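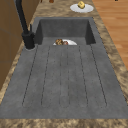 Can a robot do the washing-up and put the shopping away yet?

It can manage parts of both jobs, slowly and with mistakes, and the parts it can manage have grown a lot in the past year.

I've been living with that answer since March, when I bought a licence for Norkow. It's a practice kitchen that runs on a desktop computer. You choose a chore, choose an arm, choose a controller (the program that decides what the arm does) and then watch it try. I review garage tools and workshop kit for the most part, so this was a step sideways for me, and I have had a ridiculous amount of fun with it. My partner would like the dining table back.

Norkow comes from a small outfit called Ivetti, and the copy I tested came with two controllers in the box: Burkine, which is older and cautious, and Shiferaw, which is newer and goes at everything like a puppy. You can write your own as well, and the manual walks you through a very basic one. I got mine to wave at a tap. I was proud of it.

Setting up

Installing took one evening with a cup of tea. My computer is a fairly ordinary one with a decent graphics card, and the fans were loud but it coped. There are 20 chores in the starter set, sorted by room, and nearly all of the good ones are in the kitchen. Each one is written as a plain sentence such as "put the plate in the rack" or "clear the worktop", which I liked very much, as I'd been dreading pages of settings. The settings are there if you want them, tucked under a menu called Bench. You can leave it shut for a week and still have a lovely time.

The kitchens themselves are better than I expected. They've got brown cupboards and blotchy stone-look worktops that remind me of every rented flat I had in my twenties, and you can shuffle the contents between runs so the controller never gets the same layout twice. The lighting is a bit flat for my taste. Real kitchens have glare off the window and a dark corner by the kettle, and I'd love Ivetti to add some of that.

The sink

I'll start with dishes, as that's what everyone asks me about. Picking a plate up off a worktop is close to a solved problem in here. Burkine did it so reliably that I stopped watching. A plate lying flat at the bottom of a deep basin is another matter entirely. The arm has to come down past the tap, get under a thin rim and come up again without clouting the sides, and when there's still food sitting on the plate it has to keep the whole thing level too, or deal with the food first. Burkine tended to hover over the sink for ages and then give up politely. Shiferaw went straight in and usually got hold of something.

I left Shiferaw going on one sink chore for 1,000 tries, over several nights, and read through the log at breakfast. Most of the failures were at the rim. It would pinch, lift an inch, and lose it. When it did get the plate out, though, the carry across to the side was beautiful, really smooth, better than I am before coffee. I played those ones back more than once!

Scraping is not in the starter set at all. Nor is water, by the way – the taps are there for bumping into, and nothing gets wet. So if you want to know whether a machine can properly wash up, Norkow can only tell you about the lifting and carrying. That's a fair chunk of the job, but anyone who has ever left a lasagne dish overnight will know it's the easier chunk.

The cupboards
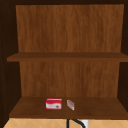

Putting shopping away is where I changed my mind about these machines. I'd assumed it would be the simple one, as you're only moving dry things from a bag to a shelf, and for tins and jars it pretty much is. Then come the awkward bits. A little red-and-white box standing upright on the cupboard floor, with its big flat side facing you, gives the gripper two clean edges to close on, and both controllers were happy with boxes like that. The thin see-through packet next to it is far meaner. It's narrow, it sits at a slant, and it's pale enough that I'd want a second look myself. Ask for the packet and Burkine would often go for the box. Ask for either of them to be moved up to the bare shelf above, and the arm has to back out, rise past that thick front edge and go in again, which is a surprisingly big move for a surprisingly small item.

Shiferaw had a nice trick with thin packets, nudging them first to see which way they lay and then closing in from the side. I don't know if that was planned by the people who made it or just fell out of all the practice, but I cheered. It doesn't work every time. Sometimes the nudge sends the packet over and then you've got a flat thing on a flat surface, and the arm pats at it rather sadly until the clock runs out.

I got chatting about this on the Norkow forum with Hiba Shboul, who packs orders in a small warehouse and uses the same software to see what might be coming her way. Her view was that a machine could take the boxed goods tomorrow and she'd be glad of it, but that sachets and pouches would stay with people for a good while. That matches what I saw.

Speed

There's a timer in the corner of the window and it will keep you humble. My longest successful run was 23 minutes, for one chore that I'd do while talking on the phone. You can speed up the playback, and you will. For a household I'm not sure slowness matters very much, so long as the thing works while you're out. For a shop floor it matters enormously, and I wouldn't swap a person for one of these on the strength of anything I've seen here.

Niggles

The log files are hard going. Everything is in there, but it's in there in the order the computer thought of it, and finding the moment where a grip failed means a lot of scrolling. The replay window forgets its size each time you close it. The camera view inside cupboards is good and the one over the sink is good, but swapping between them mid-run made my machine stutter.

I emailed support about the stutter and got a helpful answer from Senga Cairns at 6 in the morning, with a setting to change. It mostly fixed it. Whoever lets her start work at that hour should give her a raise.

Who would enjoy it

Anyone who's curious about home robots and a bit tired of glossy clips where everything goes right. You see the misses here, hundreds of them, and you start to understand why a thin packet is harder than a tin, or why a deep sink is harder than a table. If you teach, I think teenagers would take to it. If you're hoping to find out which robot to buy for your own kitchen, I'd hold on to your money for now, and use the software to work out which questions to ask the seller. Mine would be "show me it getting a plate out of the sink".

I've renewed my licence. Next I want to try the cutlery drawer, which according to the forum is a bloodbath.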